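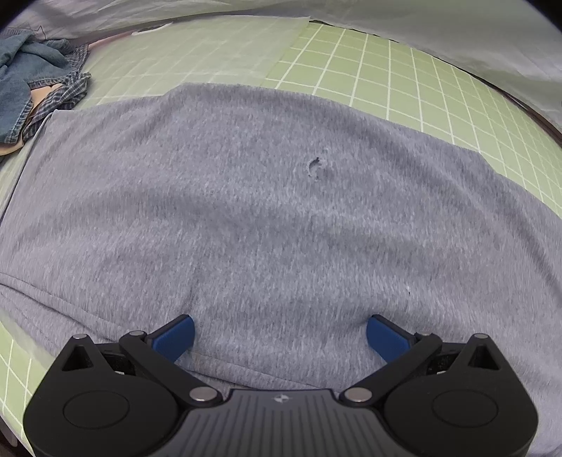
Albane Pons
Técnica de tinturaria, oficina Jomville

Caderno, dezembro, 9h40

Segundo banho de casca de cebola. Lã Ronen, meada de 100 g, mordente de alúmen a 15% feito ontem à tarde. Cascas de molho desde a véspera, coadas duas vezes com o pano fino. O banho saiu mais escuro que o primeiro, castanho de chá forte.

Subi devagar até 80 graus e mantive uma hora. O termómetro da Sekberg continua a marcar dois graus a mais, descontar sempre. Mexi pouco para não feltrar. Às 11h20 desliguei e deixei a meada arrefecer dentro da panela.

Cor depois de enxaguada: amarelo-torrado, bastante regular, com uma zona mais clara junto ao nó de amarração. Atei apertado demais. Na próxima, fio de algodão em oito, folgado. 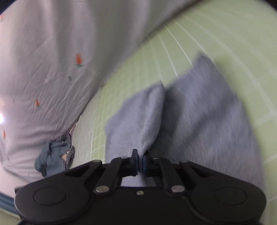
O mesmo banho dá para uma segunda meada?
Dá, mas a cor sai mais fraca. Com 190 g de cascas, a segunda meada fica num amarelo-palha e a terceira mal pega. Para chegar ao tom da primeira é preciso banho novo.

Meia meada passada por água com ferro, 23 segundos: virou verde-azeitona. Gosto mais deste. Guardar amostra na ficha da Fashola, ao lado da de nogueira.

Falta o ensaio de luz. Tira presa na janela sul, metade tapada com cartão. Comprar alúmen, o frasco leva até 800 g e está quase no fim.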